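Workshop notebook, refurb bench
24 April 2018

Started on the first of the Torkton towers today and I'm in a very good mood about it. Viorica has been promising me this batch since the beginning of April, and they're even nicer to work on than she said. Everything you'd want to release has a blue tab on it. Slot latches, drive handle, all of it. You lay the case down, take the side off, and just follow the blue.

Plan for this one is a processor swap, then memory check, then the long soak test. It goes to the Sastidura reading room when it's done, so it has to be quiet and it has to be dull in the best sense. They run the catalog and a browser and not much else. 600 GB disk is plenty for them.

Things to remember before touching the board, mostly for me:

- Power cord out, then hold the power button in for 30 seconds. I used to do five. Şükran talked me into 30 and she's right, the standby light hangs on longer than you'd think.
- Wrist strap on bare metal. The paint on the outer shell is thick and does nothing for you.
- Photograph the cable routing before moving anything. The cables on this model want to go back exactly where they were or the side panel bulges.
- Parts that come out go straight in a labeled bag.

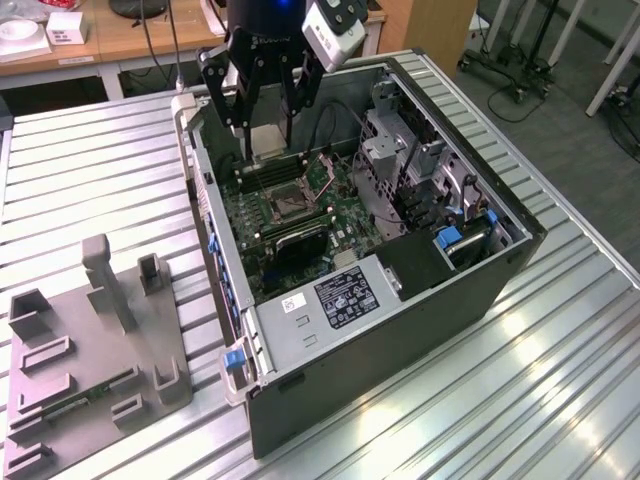 The processor is the part I always slow down for. Pins are in the socket on this type, so the chip itself is fairly tough and the board is the thing you can ruin in half a second. Straight down, no sliding, no twisting, and let go only when it's sitting flat. If it looks even slightly crooked, lift it straight back up and start over. I like having the case on its side for this, with the chip held over the socket and the load lever sticking up next to it, because then gravity is on your side and you can look at the notches from above. Check the corner triangle twice. I still check it a third time, Şükran laughs, fine.

Also, the lever. It needs more push than feels polite. First time I did one of these (years ago, at the old Tomić shop) I stopped halfway, convinced I was crushing something. It creaks a bit. That's normal. If it won't start moving at all, stop, because then something really is wrong.

What I love about this board is how much room there is. There's memory on both sides of the socket, and you can still get a fingertip in to work the end clips. Compare that to the small Jarkumico boxes we did over the winter, where I took the skin off two knuckles getting one stick out! The power supply is a big lump and takes up a lot of the case, but it stays well clear of the board, so I see no reason to pull it unless the fan is noisy.
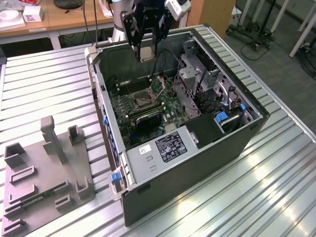 Inspection of the socket comes before any chip goes near it. Flashlight held low, almost flat to the board, and look along the rows for one that catches the light differently. Then turn the light 90 degrees and do it again. Any dust gets the hand blower. No brush, no cloth, and please no breath, I don't care how dry you think your breath is. If there's going to be a wait, the plastic cap goes back on. Caps are in the shallow drawer with the thermal paste.

Paste: small pea in the middle, let the cooler spread it. Tighten the screws in a cross pattern, a couple of turns each, all the way around and then around again. Cooler fan plugged in BEFORE the side goes on. (Guess who.)

For the soak test I want the memory run first, 2 full passes, then the processor load with the side panel fitted. Panel off gives you lovely temperatures that mean nothing.

Ticket for this one is 333. Viorica has the spreadsheet open and wants the serial, the disk size and the final memory total in it, same order as last time.

Still to do:
- more small bags, we're down to the torn ones
- ask Viorica whether Sastidura want the optical drives kept
- new battery for the board clock, do it while the case is open
- find the good flashlight, the one on the hook is going yellow

Şükran wants to do the next tower herself start to finish. Good. I'll read her the list and keep my hands in my pockets.

Refurb bench notebook | Questions: ask Viorica Nikolaidis or Şükran Kılıçarslan | Back to top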